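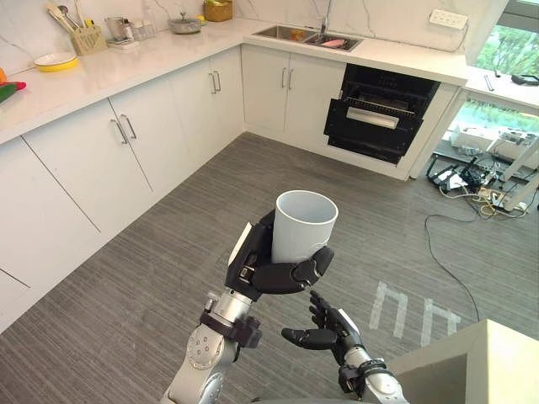
Illarus Copy Stand

Flat, steady, and heavy enough that you'll only want to carry it up the stairs once

I built the first Illarus for myself. I had inherited a closet full of family slides, prints and negatives, and I'd been trying to photograph them with my camera hanging off a tripod arm over the dining table. Every time a truck went by I got a soft picture. Every time I bumped the table I had to line everything up again. After a couple of weekends of that I welded a column to a plate, and the thing on this page is what that column grew into after a lot of tinkering (and a lot of scrap).

If you haven't used a copy stand before, it's a flat baseboard with an upright column at the back and an arm that holds your camera pointing straight down. You put the photo, slide, stamp, letter, quilt square or whatever on the board, slide the arm until it fills the viewfinder, and press the shutter. With a decent macro lens it's way faster than a flatbed scanner, and for film I like the results better too.

What you get

Baseboard, matte gray, with a faint grid printed on it
Steel column with a height scale
Camera arm with quick release plate
Crank and friction lock
6 leveling feet
Small alignment mirror in a cloth pouch
Hex keys and a printed setup sheet

The camera, lens and lights are up to you. I do sell lights, see further down.

The column and the arm

The column is made for me by Koutsoukos, a machine shop here in Prerness, and they're fussier than I am. It's square tube, not round, so the arm can't swing sideways when you loosen the lock. That was my number one complaint with the old darkroom stands I used to buy and fix up. You'd get everything framed, let go of the arm for a second, and the whole head would drift off to the left and you'd start over!

The crank moves the arm up and down smoothly, and there's a spring inside the column that takes most of the camera's weight. I use a full-size body with a fairly chunky macro lens and I can wind it with one finger. If your camera is very light you'll want to back the spring off a bit – the setup sheet shows which screw, and it takes a minute.

The arm itself slides forward and back as well. That matters more than you'd think if you photograph bound books or scrapbooks, where the page you want is never in the middle of anything.

Getting it square

This is the part people email me about most, so let me go through it here. Lay the mirror on the baseboard under the lens. Look through the camera (or at the screen, live view is fine) and find the reflection of your own lens. Turn the two small screws on the arm until the reflection sits dead center. That's it, you're square. I check mine at the start of a session and again if I change lenses. Please don't use the leveling feet for this. The feet are for stopping the board rocking on an uneven table and they do nothing for the angle between camera and board.

Do your focusing with the lock on. The lock pulls the arm in a hair when you tighten it, and at slide magnification a hair is enough to go soft.

Who's using it

A lot of orders come from people doing what I was doing, working through boxes of family pictures. One customer told me she got through 2,000 slides over a winter and still had her sense of humor. I also hear from coin and stamp sellers, a few painters who shoot their own work for prints, and small museums. One group of folks with a local newspaper collection uses theirs for the big folded pages, which is honestly pushing the board size, so if that's you please ask me about the long column first.

I'd say it's a poor fit if you only have a handful of prints to copy. Send those to a lab and spend the money on frames. It's also not something you'll fold up and put in a closet. The column does unbolt, but putting it back on and squaring it up again is a chore and you'll stop using it.

Lights

The Pletcombe side lights clamp to the edges of the baseboard and sit low, one on each side. They're plain LED bars with frosted covers, and they're dimmable. Set them at the same height and the same brightness and turn off the ceiling light, because that overhead glare on a glossy print is murder to fix later. For slides and negatives you'll want the Pletcombe light pad as well, which lies flat on the board and has a slot for a film holder.

You can use your own lights, of course. Two matching desk lamps with the same bulbs will get you a long way.

Prices

Illarus Copy Stand: $600
Long column: please ask, I only make these to order
Pletcombe lights and light pad: priced on their own page

Shipping is worked out at checkout. It goes out in two boxes, and the heavy one really is heavy, so have it dropped somewhere you won't have to drag it far. Pickup from the shop in Prerness is free and I'm happy to show you one set up while you're here. Bring your camera and try it on the arm!

Lead time

I make them in small batches. If the page says in stock, yours leaves within a couple of days. If it says next batch, the wait is up to 3 weeks – most of that is paint and curing, and I've learned the hard way not to hurry it.

A few questions I get a lot

Will it take a phone? Yes, with any phone clamp that has a standard tripod thread on the bottom. For prints it's pretty good. For slides, use a real camera if you can borrow one.

Does it need a remote release? It helps. The self-timer works just as well, only slower, and after the first hundred frames you'll probably order the remote.

Can I paint or re-cover the baseboard? Sure. Keep it matte. Some folks lay black felt over it for coins and jewelry, and that looks great.

What about spares? I keep cranks, feet, plates and springs on the shelf. Write to me with what broke and I'll send you a price.

Page last updated 25 Sep 2025. The newer crank handle is now fitted to all stands, and it also fits the older columns if you'd like to swap yours.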